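Okay, thread time. I have been asked by enough people how our adult dodgeball league works that I'm putting it all in one place. Get a snack.

1/ Background for the new folks: we play rec dodgeball in the old Bruria gym, October through spring. Co-ed, 22 teams this season, and skill levels from "played in college" to "has not thrown anything since college." I'm on Tundau. We are in the second group and we have great shirts.

2/ Yes, you can join without a team! Sign up as a free agent and you get dropped on a roster that needs bodies. That's how I got on Tundau five seasons ago and I never left. Half my group chat is people I met by getting hit in the shins.

3/ Gear. You need court shoes that don't leave marks, and knee pads if you like your knees. Gloves are not allowed in our league, so please stop buying gloves. Your grip comes from your hands and a lot of practice squeezing things at your desk.
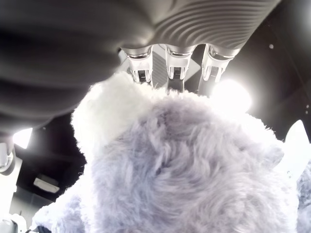 Grip season, day one.

4/ The balls are foam, the coated kind. Everybody pictures the red rubber ones from school with the sting and the weird smell. Foam flies straighter and you can throw it as hard as you want without anyone crying in the parking lot. We did try rubber for one charity night and I had a bruise shaped like Ohio.

5/ Rules, the short version. Six a side. Hit below the shoulders and you're out. Catch one and the thrower's out, plus your team gets a player back in. Head shots put the thrower out, even if the other person ducked into it (yes, we argue about this every single season, and yes, I have opinions, see post 9).

6/ Catching is the whole game and beginners never believe me. You see a ball coming and every part of you wants to jump sideways. Don't! Or, fine, do, but pick two or three throws a match and just stand there and hug them. One catch swings the count by two players and the bench goes bananas. 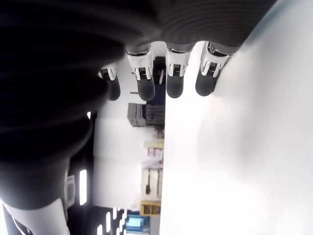 7/ My catching got better once I quit grabbing at the ball with my palms. You want to get your chest behind it and let your arms fold in, and the fingers do the last bit of work. Look at the ends of those fingers up there, the rounded black rubbery pads – I would trade a kidney for a set of those in the fourth quarter of a long night when my hands are sweaty and the foam is slick. Since I can't have them, I wipe my hands on my shirt before every opening rush. Gross, works great. Keep a small towel on the bench if you have more class than me.

8/ The opening rush! Balls go on the center line, whistle blows, everyone runs. Send your two fastest people and have the rest hang back ready to receive. Please do not send all six. Kanaan sent all six against us last month and we had four of them sitting down before they'd even turned around. I'm still smiling about it. (Then they beat us in the next three games. Moving on.)

9/ The head shot thing. I think if you dive into a throw that was headed for your knees, you should be out. I've said this at two captains' meetings and lost the vote both times, the second time by more. I will be bringing it up again.

10/ Money, because people are shy about asking. It's 556 bucks per team for the season, split however many ways you want. That covers the gym and the refs. Shirts are on you. Free agents pay a single share and the league sorts it out.

11/ We played the Trunov tournament over the summer and it's a whole different animal. Bleachers that hold up to 2000 people, real announcer, a team that had matching headbands AND a warm-up song. We went out in the first round and stayed all day eating nachos and yelling for strangers. Ten out of ten, going again.

12/ Stuff people message me that I'll just answer now. Here we go.

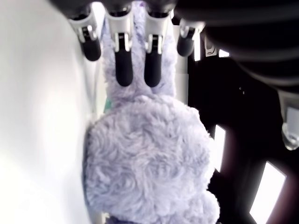 13/ "Am I too old?"
No. Our best catcher has grandkids. She stands in the back corner looking bored and takes out people half her age. Your shoulder will be sore the next morning, so warm it up properly, with slow throws first and then harder ones.

14/ "Am I going to be yelled at?"
Only in a nice way. Refs will toss you for being a jerk, I've seen it happen twice. The honor system is a big deal with us. If you got hit, walk off. Everyone remembers who doesn't.

15/ "Can I just come watch?"
Please do! Games start at 7 in the evening, come in the side door and sit on the stage end so you don't catch a stray one. Fair warning that if a team is short a player, somebody is going to look at your shoes.

16/ Free agent signup is open now and it closes when the rosters fill. Tundau has one spot left and we need a lefty. If you throw left-handed, my messages are open and I will buy your first plate of nachos.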